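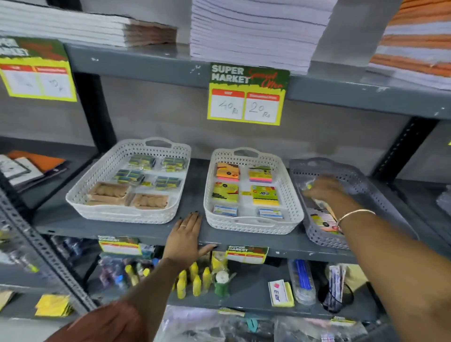

Hazel Begay and the arm that has to learn baskets

Hazel Begay had the gripper in pieces when I arrived, and she went on cleaning the screws with an old toothbrush while we talked. She rents a bench at Rurkamow, the shared workshop above the bicycle parts dealer, and for most of a year she has been building a small arm she calls Telon. Its one job, if she ever gets it there, is to tidy the shelves of a stationery shop.

"People expect me to say warehouse," she told me. "A warehouse is lovely, everything comes in a box. I wanted the kind of shelf I grew up with, where the sticky notes live in one plastic basket and the little packets live in the next one, and there's a price card hanging off the front that you always knock with your wrist."

The price cards come up a lot in her conversation. An early version of Telon came in too low and swept one clean off the practice shelf, and then did it again on the next try, and the next. She has since taught it to come in high and drop its wrist once it is past the lip. She does the same thing herself without thinking, she says, and it took an evening of reaching into baskets in front of a mirror before she noticed.

"You lean on the shelf, too. Have you ever watched yourself? One hand goes in the basket and the other one holds on to the edge. Telon has one arm and nothing to lean with, so the whole base wants to tip." Her answer was a slab of paving stone bolted under the stand. It is ugly and she loves it.

The arm has 3 motors that matter, by her reckoning, and the shoulder is the one that cost real money. She paid 1799 rupees for it, secondhand, from a man clearing out a print shop, and it still has a Sorensen sticker on the side that she can't bring herself to peel. The elbow and wrist came out of a box of spares that Rurkamow keeps under the stairs. The rest is aluminum strip, cable ties and a good deal of filing.

Clear plastic packets are the hard part

I asked what gives her the most trouble, expecting her to say the software. She put the toothbrush down for this one.

"Clear packets! Anything in a clear packet. The camera looks at it and sees a bit of shine, then it sees whatever's inside, and it can't make up its mind where the edge is. A pad of sticky notes is a dream, it's a bright square block, you could pick it up in your sleep. Then you give it erasers in a slippery bag and it just pushes them into the corner of the basket and gives up."

She has kept a notebook of every attempt since January, and the page she showed me ended at 247. Most of the recent ones are with packets weighted to 100 grams, which is heavier than the real thing, but she likes a margin. The failures are marked with a small cross and a few words of complaint. "Slid." "Slid again." "Basket came too."

That last one turned out to be a matter of the openwork rim. The fingertips were catching in the holes, so up came the packet and the basket along with it. She has now covered the tips in strips cut from a rubber kitchen glove — pink, because that was the color in the drawer — and rounded them off with a nail file.

Will it ever go into a shop? She laughed and said her aunt, who kept one for years, would have chased it out with a broom. For now she wants it to move a packet from one basket to the next with the card still hanging in front, and do that all afternoon without her hovering.

By then it was getting on for six and the gripper was back together except for one screw, which we both spent some time looking for on the floor.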